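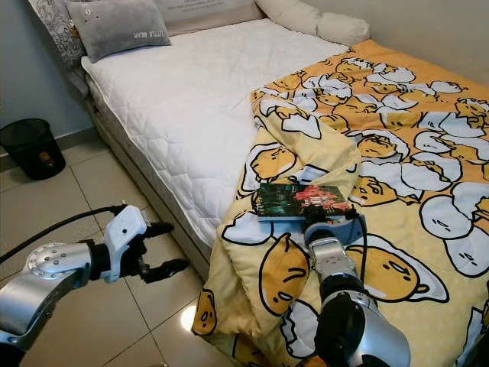
*Bedroom job, both arms at the bedside, right gripper at the bottom edge of the book.*

2/6/19, chores notebook, bedroom again

Right, so the question on the whiteboard is still "can it tidy a bedroom yet?" and my answer after this morning is still "bits of one". Book first, then duvet, in that order, because if you pull the duvet with the book still on it you've got a book on the tiles and a sulky me.

The Plarnasov planner likes books on tables. It likes them far less on bedding! A hard surface pushes back when the fingers come down and a duvet just sinks, so the contact threshold we tuned in November is no use at all here. I've dropped the approach speed and set the closing force to 400 on the Wokard scale (was 600, which is fine for tins and mugs but I don't want it creasing covers). Anyone picking this up after me, please leave it at 400 until we've talked.

I'm also keeping the egg-yolk duvet as the standard one. It's bright, it's daft, and the segmentation keeps wanting to treat every sleepy yolk as a separate object, so it's a properly good test. A plain one would flatter us.

Still to sort on the bed job:

- left arm needs a waiting pose that's clear of the hanging fold
- decide where a tidied book goes (I vote bedside, the Rutwood spec only says "put away", thanks very much)
- pillows stay out of it for now, I'm not ready for cushions

Floor-level stuff is its own headache. Fan stand, shiny tube, thin dark cable running along the floor under it, and the depth map hates all of it. Chrome comes back as holes and wire grilles come back as fog.

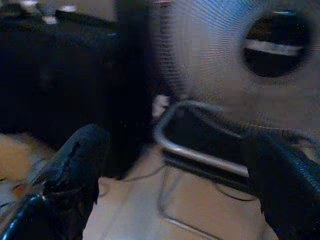 ## Cables and fans

My rule for now is no grasping within 27 mm of anything the model labels as cable. Crude, I know, but I'd sooner have a timid robot than one that tows a fan across the room. The Grabowska fingers are lovely on paper and soft covers, a bit chunky for getting in round a stand.

As for the book, I want the grip at a lower corner, with the pads under the cover, and then a slow lift. Grabbing it flat by the spine looks quicker on paper but you end up with a fistful of duvet as well. 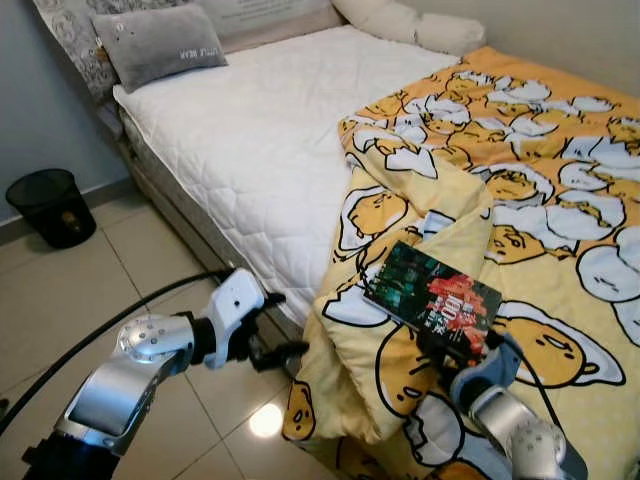 I've put the lift down for 3 goes per position before we move the book, so we're not fooling ourselves with one lucky spot. Folding the duvet can wait till the grip is boring. A person does the whole bed while thinking about breakfast, which is a bit humbling, but I do think the pick-things-off-the-bed half is within reach this year. Need to charge the spare tablet and find the long tape measure before the next session.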